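We use cookies to remember your basket. Accept | Settings
Reading time: 1 minute

Ridberg open bin, grey, model 733

The Ridberg 733 is an open rectangular bin for loose parts, offcuts and small blocks. It has straight rims, a flat floor and no lid. Inside length is 300 mm. The coating is supplied in grey only and can be touched up with Kassa bench paint, sold separately. Order code 901. Bins are packed in cartons of 6; single bins are sold from the Ovport counter.

Coating wear does not affect the load rating and is not covered by the guarantee. Wear is judged on the inner walls and floor. A dark, irregular patch on the far wall with a scuffed floor, as on the bin holding the red wooden blocks, is classed as surface wear. Dents in the rim are assessed separately. Send claims to Thilini Haque at the Ovport counter.
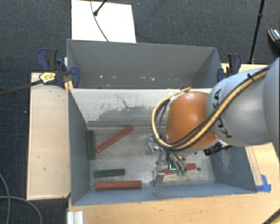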